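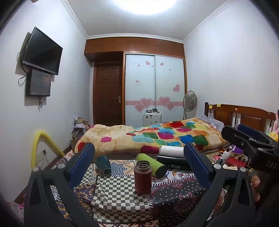

The maroon flask and the green tumbler, on the patchwork cloth

nadis_66
Hello all. I have a question about tea and I hope it is the right section. In September I started a new job with a long commute, and I bring black tea from home. I pour it at 6 in the morning and drink it at 10. By then it tastes bitter and a little like metal. The same tea in a cup at home is very good. I tried a steel flask and also a tumbler, and the tumbler is only slightly better. Do I need a different tea, or am I preparing it in a wrong way?

Clovar
Are the leaves still inside when you close it? That would be my first guess.

nadis_66
No, I am not so brave. I brew in a pot, 3 minutes, then I strain into the flask. But I use a fine strainer and some small dust goes through.

kettle_on_low
Dust is enough to make it bitter over four hours. Use a paper filter for the last pour. Also, how much leaf for how much water?

nadis_66
Two full teaspoons for 400 ml. I like it strong.

Turkodico
I will disagree with kettle_on_low. A little dust does almost nothing. The problem is heat. Tea which stays near boiling for hours is going to taste cooked, and a good flask makes it worse, not better. My father carried tea to work for all his life and he always left the lid open for ten minutes before closing. I do the same.

kettle_on_low
Then you drink lukewarm tea at 10. What is the flask for?

Turkodico
It is not lukewarm, it is drinkable. I do not enjoy to burn my tongue in a meeting.

Sharifi
In our house we solve this differently. Make a strong concentrate, 300 ml, and keep it in a small bottle. Carry plain hot water in the flask and mix them in the cup. The water can be as hot as you want and the tea never cooks. It is more to carry, I admit — but the taste is fresh and each person can choose how dark.

Clovar
Nice if you have a desk. Not so nice on a train.

And about the metal taste: when did you last take the rubber ring out of the lid? Old tea sits under it. Soak the ring and the lid in warm water with baking soda overnight, then rinse well.

nadis_66
I did not know that the ring comes out. I just looked and it is brown under there. I am ashamed.

kettle_on_low
Everybody's is brown. Please don't put it back before it is fully dry, or it will smell.

Turkodico
Store it without the lid also.

nadis_66
Update after one week. I cleaned the ring two times and the metal taste is gone. For the bitterness I tried the open lid from Turkodico and then the paper filter, on different days. The open lid helped more for me. Sorry, kettle_on_low.

kettle_on_low
I accept nothing. Try both on the same day and with one spoon less.

Sharifi
And on the weekend try the concentrate, please. Black tea with one cardamom pod, crushed.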